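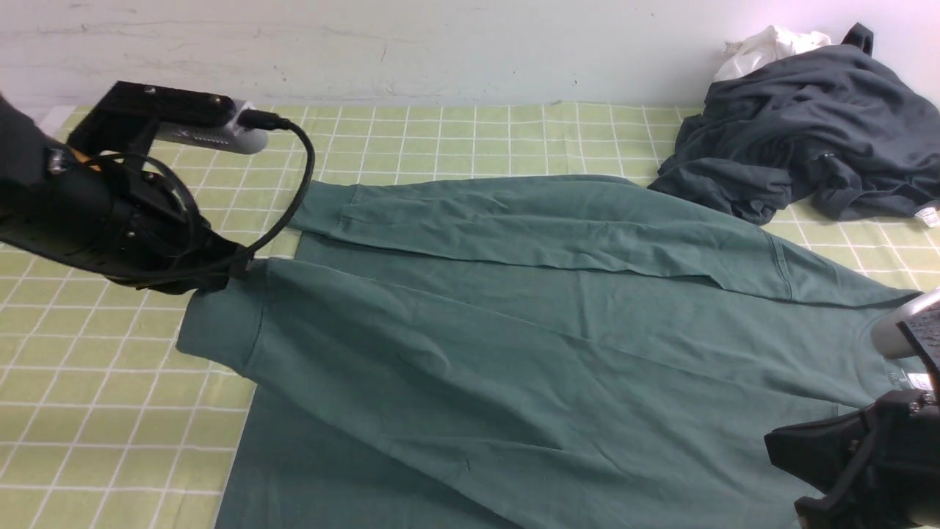

4.2 Sleeves first, or body first?

Papers > Household Work > Zunen Folding Study > Section 4

I went into this part of the study thinking that everybody folds a long-sleeved top in more or less the way my mother does, and I was wrong within the first afternoon. We asked 17 households on the Brelley estate to write down how they fold, in their own words and with no prompting from us, and what came back was a lovely mess (one reply was a drawing on the back of a bus timetable). Adebayo Iyamu and I sorted the answers separately and then compared our piles, and the thing that split them most cleanly was what happens to the sleeves.

The bigger group brings the sleeves in before touching anything else. You lay the top flat, take one sleeve across so it lies along the upper edge, do the same with the other, and only then start on the body. I'll call this sleeves-first. The smaller group folds the body in half lengthways with the sleeves stacked on top of each other, and deals with both in one go at the end. I'll call that body-first, although Mwangi Muriithi, who helped with the interviews, wanted to call it "the book", and I still think his name is better.

Sleeves-first people talked a lot about cuffs. A ribbed cuff is thicker than the rest of the sleeve and it likes to sit proud, so where it ends up matters if you're going to stack things. Several of them said they tuck it just inside the side seam. Body-first people hardly mentioned cuffs at all, but they had strong feelings about collars! Two replies gave nearly a full page to keeping the neckline round, and I have quoted the longer one in the appendix.

I should own up to a problem with our wording. The question sheet said "top", and in the Kimaro flats that was read as anything worn above the waist, cardigans included. We changed it to "pullover" in February and went back to four of the homes, but the earlier answers are still in the count and I haven't tried to clean them out.

4.3 Long and narrow things

Trousers, scarves and the like turned out to be much easier to talk about. Almost everyone goes for a strip first and shortens it afterwards, and the arguments are all about the second step: halves, thirds, or rolled up from the hem. The Dallel households were rollers nearly to a person, and proud of it. Figure 4 goes with this part.

Figure 4. A dark teal-green garment as a long strip on the gridded cloth.

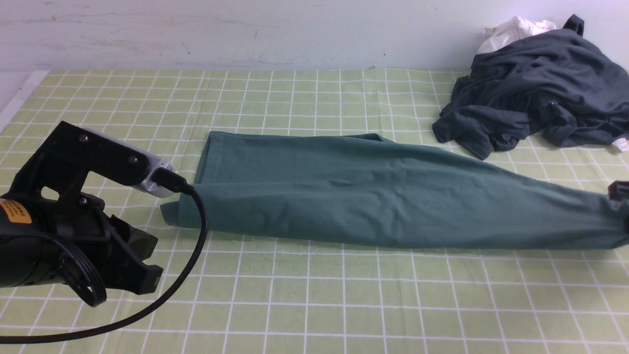 Thirds caused more trouble than anything else we asked about. People who do it say they judge the length by eye, and then they describe going back and doing it again because the last third came out too short. I do exactly this at home and had never noticed. A printed grid is a real help, and the white lines on the cloth in Figure 4 give you a straight edge to check the strip against, with the squared-off end as the obvious place to start measuring from. The little flap turned over at the corner is the kind of thing our respondents called "a dog ear", and they were divided on it: some would flatten it out straight away, others would let the next fold hide it. The dark item bunched up at the back, against the wall, also brings me to waiting piles, and whether people smooth each thing before its turn or leave the pile as it fell. Most leave it. One woman in Kimaro told me she shakes everything out over the banister first, and I've taken that up myself, though it did nothing for my thirds.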